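Nadelhalter: Rillen im Maul nach der Aufbereitung reinigen

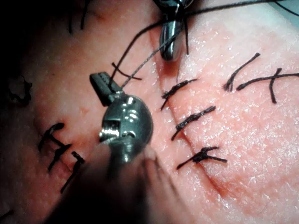 Unsere Aufbereitung läuft seit April über ein Ultraschallbecken von Clistari, 20 Minuten je Zyklus. Bei der Sichtkontrolle finde ich an Nadelhaltern trotzdem Beläge. Die Backe hat eine fein gerillte Greiffläche, dazu kommen kleine Bohrungen und Stifte am Kopf. Reicht Vorbürsten?

Nernell248
Ja, sofern es vor dem Antrocknen geschieht. Maul geöffnet einlegen, Kunststoffbürste, quer und längs zu den Rillen. Keine Drahtbürste. Danach die Bohrungen spülen und mit der Lupe prüfen. Maßgeblich bleibt die Herstelleranweisung.

zolis_technik
Bei uns war das Becken überladen. Halbe Beladung, Problem weg.

Hutchins
Einfach länger drin lassen.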